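Switching the kids to packed lunches, month two

We stopped paying for school lunch in August. There was no big reason. The price went up again, my younger one was coming home hungry, and I had a stretch of early shifts that put me in the kitchen at 5:30 anyway. I said I would write down how it was going, so I am doing that.

The money first. School lunch for two kids was costing us about 300 dollars every couple of months once you counted the extra milk and the Friday cookies. I have not worked out an exact figure for the packed version. The grocery bill is higher than it was, but by less than what we were paying. Bread goes faster than I planned for. Fruit is the expensive part, and I have started buying whatever is on the marked-down rack at Sedberg on Monday mornings and cutting it up the same day.

I pack at night now. I tried mornings for the first two weeks and gave it up after I sent my son to school with a container of raw rice. The rice was meant for the cooker and was in the same kind of container as the cooked rice. He ate his crackers and traded for half a sandwich. Since then everything gets packed after dinner and goes on the second shelf, and nothing else is allowed on the second shelf.

What they eat: rice with egg, cheese sandwiches, cold noodles, bean quesadillas cut in strips. Yoon-hee Son from my old job gave me her way of doing the egg, rolled thin and sliced, and it holds up much better than scrambled. It takes longer. I make two days' worth at a time and it is fine on the second day. On the third day it is not.

What they don't eat: anything with mayonnaise, apple slices once they brown, hummus from the store. They will eat hummus if I make it, or if they think I made it.

Vegetables have been the hard part. Raw carrots came home every day in September. I tried sticks, coins, and the small bagged ones, with dip and without. Then Marisol Sotelo, who has four kids and packs for all of them, told me to steam them for a few minutes and put them in cold with a little salt and lime. They get eaten about half the time that way, and I have decided half is good enough. Cucumber gets eaten plain. Peppers depend on the color, and I can't tell you the rule.

The containers took some trial and error too. I bought a set with dividers that looked great in the store, and the lid leaked on the first day. Noodle broth went through a math folder. I have gone back to plain screw-top jars for anything wet and a flat box for the rest. The jars are heavy and my daughter complains about it. She is right, they are heavy.

Lunch is 40 minutes on paper, but with the line to wash hands and the walk from the far building she says she gets less than that. So things need to be easy to open and quick to eat. I had been peeling oranges and then wrapping them tightly in foil, and she was spending a good part of her lunch on the foil. Now they go in the box loose.

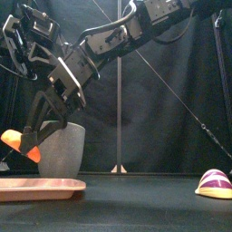 Next I want to sort out soup before it gets cold. I have one wide thermos and need a second, and my son says he will only eat soup if there are noodles in it and the noodles are short. I can break them before they go in the pot. If you have a thermos that a seven-year-old can open without help, leave the name in the comments.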